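Re: [cirkdale-swap] hall layout for the December swap

Greer Halliday wrote:
> Could somebody please post the final plan for tables? I've had
> three people ask me whether seeds and plants are in the same
> room this time and I don't know what to tell them. Also is
> anyone bringing scales? Last year we had 80 packets of beans
> and no way to split them evenly.
>
> Greer

Greer, all — quick one, typing between things so excuse the mess.

Seeds and plants are in separate rooms. Seeds in the front room by the door, plants and cuttings in the back where the sink is. Last year the pots ended up next to the envelopes and half the lettuce got soaked. Not doing that again.

Scales: yes, I have the little Skuso kitchen one. It reads in grams and it's fine for beans and peas, hopeless for anything smaller. For poppy, lettuce, carrot etc please just use a quarter teaspoon. Bring your own spoon if you can, mine walk off.

Envelopes. We have 1,131 left from the bulk order, the small brown ones. Plenty. Please DON'T bring plastic baggies, the tomato seed people had last time was moldy by January.

Labels need four things:
variety
year saved
where it was grown
open pollinated or not, if you know

If you don't know, write "don't know". Somebody got a squash labeled "Rennie, good" two years ago and we still have no idea what it was. It was good though.

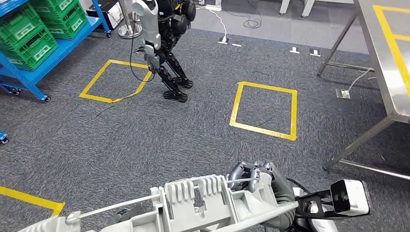 How many packets do you need to bring to get in? Five, and fewer is OK if you're new or had a bad year, just see me at the door and I'll start you off with something easy.

Limits once you're in: one packet of each variety for the first hour, then help yourself. Leftovers go to the library box at Ellell as usual. I'm not hauling them home again, my hall closet is full of kale.

On the garlic — I know it's late to plant but people keep asking. If your ground isn't frozen you can still get it in, mulch it heavy, expect smaller heads. I've done it on the 20-something of the month and got a crop. Softneck did better than hardneck for me, others will disagree and have disagreed, at length, on this list.

Potatoes: still no. I know. We had this argument in the spring and I dont want scab in my beds or anybody else's. Buy certified.

Things I still need:
someone with a truck for the folding tables
two people to sit at the seed check table, half an hour each
masking tape and fat markers
a big coffee urn, the old one leaks at the tap

Doors at 10, set up from 8:30. Parking is behind the building, not in front of the dentist, they were pretty cross last time and I had to go round asking people to move teh cars.

Max in the front room is 50 people so if it's packed, go look at the cuttings first and come back. There'll be scented geraniums and a lot of spider plants. So many spider plants. Please take one.

Oh and Greer, do you still have the cash box? Need to know before I go buy another one. Reply to me direct, not the whole list.

Gotta run, more tonight if I remember what I forgot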